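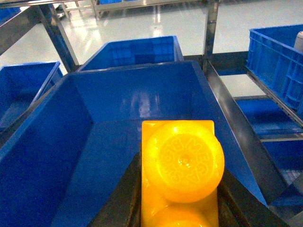
Gilles Gilbert: I would ask that the question of the bins be settled before the question of the colors. Our branch has now relabeled the block shelves twice, and the staff should not be asked to do it a third time. If deep bins are to remain on the rack, please state so in the guidance and we will order labels to match.

Play Resources > Members' Forum > Storage and Cleaning > Large building blocks: deep bins or shallow trays?

Filed under: Sorting, Shelving, Ages 1 to 5

Saskia Kerslake
Thank you, Gilles. I started this thread and will restate the proposal for members who were not at the Britotbridge meeting.

The draft storage guidance for the lending rooms was circulated in February 2023. It asks each branch to keep large building blocks in open blue bins on a rack, one type of block to a bin, and to check returned sets at a table before the pieces go back. It does not say whether blocks should also be separated by color. The Isesmont branch has separated them by color. The Skavard branch has not. Both branches lend the same sets, and families who use both have asked why a set borrowed in one place comes back in a different arrangement from the other.

My own preference is for sorting by shape only. I would be glad to hear objections.

g_dervishi
I must object, at least in part. Sorting by shape works well for adults. The children who help with the putting away at our branch are three and four years old, and they sort by color without being told. A yellow block goes with the yellow blocks. When we asked them to separate the long pieces from the square ones, the adults finished the work after closing.

We hold about 300 large blocks. By color, a returned set can be put away in 7 minutes. I do not have a figure for sorting by shape, and I accept that the comparison is incomplete.

Dušan Grgić
With respect to Gorazd, the time taken to put a set away is only one side of the matter. The person preparing the next loan has to make up a set from the bins. Each of our loan bags contains 70 pieces in mixed colors and a fixed number of each shape. If the bins are arranged by color, the person filling the bag must search through every bin for the long pieces.

A deep bin makes this worse. The walls are high and smooth, the small pieces settle at the bottom, and one must lean in to reach them. I would support sorting by color if the bins were replaced by shallow trays. I do not support color sorting in deep bins.

Gilles Gilbert
Trays were tried at Skavard and given up. They slide forward when the rack is full, and they hold so little that the overflow was kept in bags on the floor — precisely the situation the guidance is meant to prevent. Deep bins are also easier to wipe down at the end of the week.

rok.p
May I raise the matter of mixed makes? The guidance speaks of "large building blocks" as though they were one kind of thing. We have pieces with MEGA on the stud and pieces of other makes that were donated, and the donated ones do not all hold together with the rest. A child who is given a bag in which some pieces will not join is going to be unhappy with it, whatever the colors are.

My suggestion is that the name on the stud be read at the checking table, before any sorting by shape or color takes place. Worn lettering can be compared with a known piece. Anything that cannot be matched should be set aside on a plate or in a dish and tried against a known block by hand.

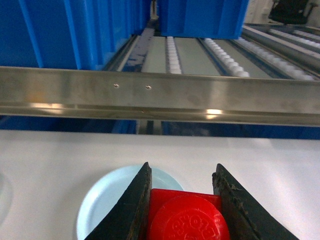 Checking table: red piece with raised lettering, light-blue plate behind.

Saskia Kerslake
Rok, I agree that the make should be checked first, and I will add a line to that effect. I would prefer "a separate dish" in the wording, as branches do not all keep the same tableware.

g_dervishi
I have no objection to a dish. I do object to the checking table becoming a second storage area. At our last review there were 17 unmatched pieces waiting on it, and they had been there since September. If a piece cannot be matched by the end of the session, it should leave the lending stock. It can go to the free-play box, where it does not matter whether it joins to anything.

Dušan Grgić
I cannot agree to a limit of one session. The Saturday team is two people, and they are already responsible for returns, washing and the desk. One month would be reasonable.

rok.p
One month is acceptable to me. The dish should have a date on it.

Gilles Gilbert
The labels, please. I ask again whether they are to show a color or a shape.

Saskia Kerslake
My proposed wording is as follows, and members may reply until the end of the month.

"Large building blocks are checked for make at the table on return. Pieces that cannot be matched are kept in a separate dated dish for no longer than one month, then moved to free play. Matched pieces are stored in deep open bins. Bins are labeled by shape. A branch where children take part in putting away may sort by color within the room, provided that loan bags are made up to the standard list."

Gilles, under this wording your labels would show a shape.

g_dervishi
The final sentence allows us to continue as we are, and on that basis I will not oppose the rest. I would still like it recorded that Isesmont considers color the better system.

Dušan Grgić
I would like it recorded that Skavard does not. I also ask that step stools be discussed in a separate thread, as the upper bins are too high for several of our staff.

Gilles Gilbert
Shape labels ordered this afternoon.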